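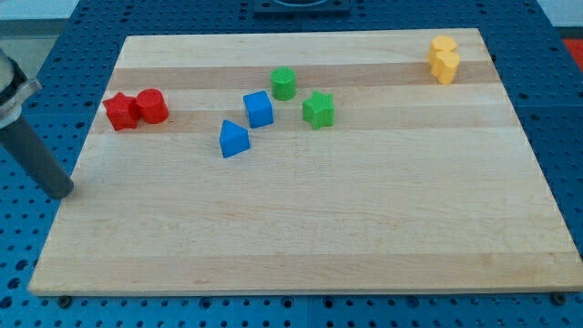
Set 2 on the laminated board: red, blue, green and yellow blocks.

Search this gallery
Enter keyword or block colour
Search

Falell Sorting Blocks – Gallery

Last updated May 3, 2023

The gallery covers the Falell sorting blocks as used at the Yeo workroom. The blocks are small coloured plastic shapes, used for sorting by colour, sorting by shape, and simple placing tasks. The notes below deal with the pieces in the opening picture, the board under them and the storage of the set. Catalogue numbers are given where the set list has them.

Red pieces
A star and a cylinder, side by side and touching. The cylinder stands upright with its flat round top facing up. The star is tilted slightly. The surface of both is matt with a faint texture, and it takes pencil marks easily. Clean with a damp cloth and mild soap. Solvent wipes leave a shiny patch on this finish.

Blue pieces
A cube and a triangular prism. The prism lies lower on the board than any other block. In the set list these are entered under plain solids, together with the cylinders. Stars and hearts are entered under figures. The list is kept this way for ordering only – the blocks are stored by colour.

Green pieces
A cylinder and a star. Green and red both have these two shapes on the board, so the four pieces can be used for a two-way sort: by colour first, then by shape. For this exercise the blue and yellow pieces go back in the tray.

Yellow pieces
A heart, with a rounded block directly behind it. The heart partly hides the other block from the front. For a stock check, pull overlapping pieces apart before ticking them off.

The board
Rectangular, light-coloured wood, made of glued maple strips. The bands alternate between pale cream and a slightly darker tan and run from left to right. The strips are useful as guide lines when a row of blocks has to be set out straight. Oil both faces at the same time. A board oiled on one face only will cup, and the taller pieces then stand badly. The Yeo board is due for oiling again in June.

The table surface
Blue, perforated with rows of small round holes. A full Erkero panel of this pattern has 1,581 holes. The board rests on top of it. Small parts other than the blocks should be kept in a lidded box when the panel is in use – pins and short screws go through the holes and have to be fetched from underneath.

Storage and spares
The blocks are kept in a shallow tray with a card divider for each colour. Zakulus supplies replacement pieces singly or by the box. The order code for single pieces is 188, followed by the initial of the colour. A trade box holds 1,000 mixed pieces and is not sorted by shape. Older stock has a glossier finish and should not be mixed with the matt set, as the difference in shine gives a second cue during colour sorting.

Labels
Write the set number on the tray and on the lid. Adhesive labels on the blocks themselves lift at the corners and leave residue, and on the stars they do not lie flat at all. Pieces found without a tray go in the box marked Unsorted until the next stock check.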